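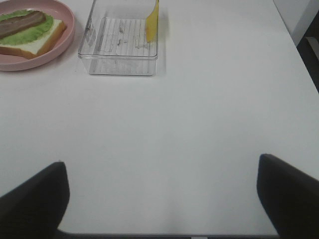 Starkau – Catering firm Slanina is to bring robot arms onto the sandwich line at its kitchen in Starkau, after a trial that began in February on a single bench beside the packing room. Staff were told of the decision at a meeting before the early shift. The firm says no jobs will go, but several people will be doing different work by the time the change is complete.

Slanina makes sandwiches and cold lunches for offices, schools and two hospitals in the area. Most of the filling is still done by hand, with workers standing along a belt and each adding one item. The early shift starts at 3 a.m., and the company has found it harder each year to fill the places on it.

The system being tried out is called Tadeo and comes from Skedum, an engineering company that until now has mostly supplied bakeries. A single arm takes items one at a time from open containers and lays them on a plate in a set order. Practice runs are done with toy food, which keeps its shape and can be used again and again. Real bread and fillings are only brought out once a recipe has been cleared by the kitchen's own staff.

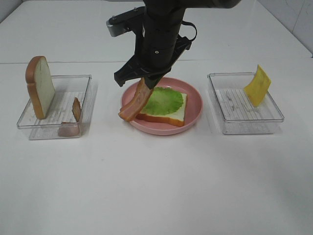
The arm with a strip of toy bacon over the lettuce, with cheese ready in the container on the right.

According to the company, 12 people now work on the sandwich line across the early and day shifts. Under the new plan, 3 of them will be trained to set up and look after the arms. They will fill the containers, check the order of the recipe, and step in when an item is dropped or placed badly. Training takes 90 hours, all of it in paid time, and those who finish it move up one pay grade.

The others stay on the line or move to packing and dispatch. Slanina says that anyone who changes department will keep their present pay and holiday. The start of the early shift is to be put back to 5 a.m. once the arms are in daily use, a point that staff had raised in earlier talks.

Opinion in the kitchen is divided. Some of those who took part in the trial said the work was easier on the wrists and shoulders than standing at the belt. Others found it tiring in a different way, as they spent long stretches watching and had fewer chances to talk to the people next to them. One worker with many years on the line told this paper that she would miss the belt but not the alarm clock.

The staff council has agreed to the plan with conditions. It wants the training places offered first to people already working on the early shift, and it wants a say in how fast the arms are run. It has also asked that no one be timed against the machine. Management has accepted the first two points in writing and says the third is still being discussed.

Speed is in any case not the strong side of the system at present. An experienced team still fills sandwiches a good deal faster than the arm does, the company says, and soft items remain difficult. Lettuce bends, thin slices stick together, and a container has to be laid out with some care so that each piece can be gripped cleanly. Much of the trial has been spent on such matters.

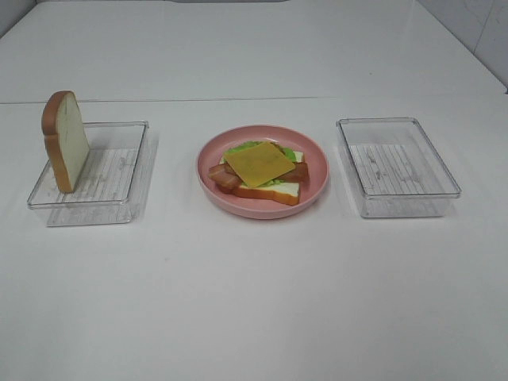 The order of the layers also had to be settled. On the belt, workers often changed it slightly from one sandwich to the next without thinking about it, and customers did not seem to mind. The arm needs one fixed order for each recipe. Kitchen staff and Skedum's engineers went through the standard range together – bread, lettuce, bacon and cheese was among the first to be written down – and the finished list now hangs on the wall for the hand line as well.

Slanina has not said what it is paying for the equipment. The first arms will be used for the plainer sandwiches in the range. Orders with special diets, as well as all platters for events, will go on being made by hand in a separate part of the kitchen. The firm says it has no plans to change that.

Tadeo is due to start with one arm per shift, working beside the existing belt. The staff council and management will meet again after the first month of daily use to look at shift times, sick days and the number of sandwiches that had to be redone. Workers who want a training place can put their names down at the shift office until the end of the month.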